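4 Übung 2: Tisch abräumen mit dem Handgreifer

Diese Übung gehört zum Kursteil "Greifen und Ablegen" der Robotik-AG Clodmont. Sie setzt voraus, dass beide Greifer nach Abschnitt 3 geprüft sind und die Aufnahme am Rechner läuft. Gearbeitet wird zu zweit: Eine Person führt die Greifer, die andere bedient die Aufnahme und führt das Protokoll.

4.1 Arbeitsplatz vorbereiten

1. Tisch freiräumen, bis er von mindestens zwei Seiten zugänglich ist.
2. Kleinteile aus der Übungskiste in einem Haufen auf den Tisch legen. Weiche und harte Teile mischen: Schaumnetze, Papier, Folienverpackungen, kleine Flaschen und Dosen.
3. Abfalleimer mit einem Beutel auslegen und neben den Tisch auf den Boden stellen. Der Beutel muss über den Rand geschlagen sein.
4. Bewegungsraum prüfen. Zwischen Tisch und Eimer dürfen keine Kabel liegen.

Hinweis: Volle Flaschen und Glas gehören nicht in die Übungskiste. Kein Teil darf schwerer als 300 g sein.

4.2 Durchgang aufnehmen

5. Greifer öffnen und über den Haufen halten. Beide Backen müssen im Kamerabild zu sehen sein.
6. Aufnahme starten und die Durchgangsnummer laut ansagen.
7. Ein Teil greifen. Harte Teile mittig zwischen die Polster nehmen, Papier und Folie an einer Falte fassen.
8. Teil anheben, über den Eimer führen und die Backen vollständig öffnen.
9. Zum Tisch zurückkehren und ab Schritt 7 wiederholen, bis der Tisch leer ist.
10. Aufnahme beenden und den Durchgang im Protokoll abhaken. 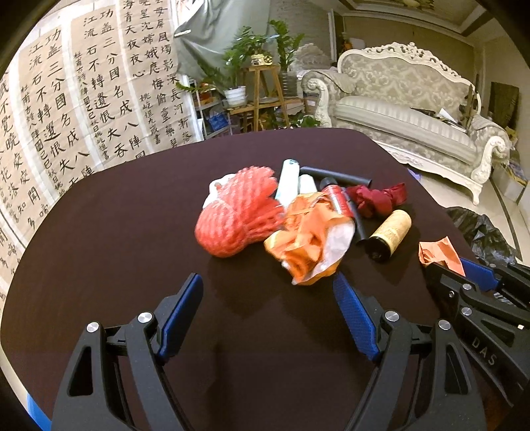
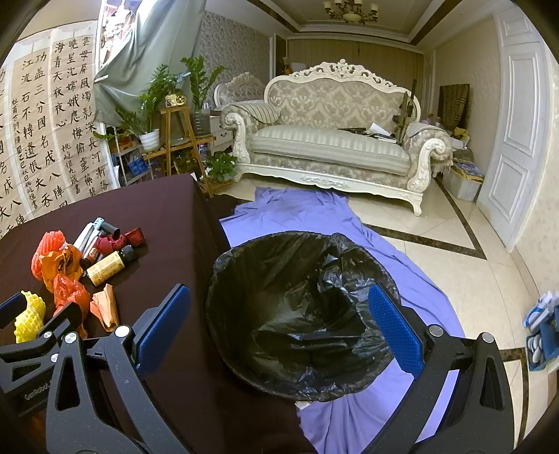 Abb. 4 und 5: Geöffneter Greifer vor den Teilen auf dem Tisch (Abb. 4) und über dem Abfalleimer (Abb. 5)

Vorsicht: Nicht zwischen die Hebel fassen, solange jemand den Griff in der Hand hält. An den Gelenken besteht Quetschgefahr.

Vorsicht: Den Greifer nicht in den Beutel eintauchen. Folie kann sich in den Gelenken verfangen.

4.3 Häufige Fehler

Teil rutscht ab: Polster mit einem trockenen Tuch abwischen, Teil neu ansetzen.
Teil fällt neben den Eimer: liegen lassen, Durchgang zu Ende führen, im Protokoll mit "D" vermerken.
Zwei Teile auf einmal gegriffen: beide zurücklegen und einzeln aufnehmen.

4.4 Speichern

Ein Satz besteht aus 40 Durchgängen. Nach jedem Satz die Aufnahmen in den Ordner "Trenivon" kopieren und erst danach vom Gerät löschen. Die Nummerierung läuft über alle Gruppen weiter und beginnt nicht neu. Fragen zur Ablage beantwortet Rajkumari Shukla.

Stand dieses Abschnitts: 20. Februar 2021. Der Protokollbogen aus dem Dezember gilt nicht mehr.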